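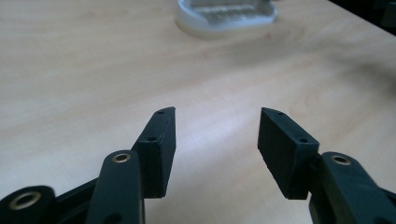

Light wood top, grain running on the diagonal.

Getting white rings and haze off a wood table

Quick one, I get asked this every May when people start having folks over again. White mark = moisture in the finish, usually fixable. Black mark = it went into the wood, different job, see the sanding page.

What you need
Soft cloths, two or three. Mineral oil. Plain white toothpaste (no gel, no grit). A hair dryer. Paste wax.

1. Wipe the whole top with a barely damp cloth. Dry it. Wait.

2. Hair dryer on low, keep it moving. 90 seconds, then stop and feel the wood. Warm is ok, hot is not. Repeat if the ring is fading.

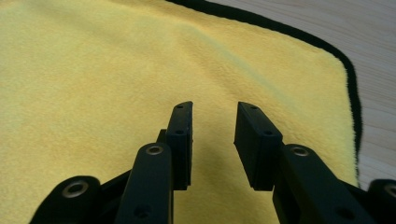

3. Still there? Mineral oil on a cloth, rub with the grain, leave overnight. Most of mine go at this stage -- the one on my Starura sideboard took two nights.

4. Last resort, toothpaste. Pea size, light pressure, with the grain. Check ofen. You are taking off a tiny bit of finish so dont get carried away.

5. Wax. Thin coat, let it haze, buff.

Don't use mayo. Works sometimes, smells for a week.

If its shellac (old stuff mostly) skip the toothpaste -- test under the edge first with a drop of rubbing alcohol. Goes sticky = shellac.

Ghislain Dhillon, Nenetstead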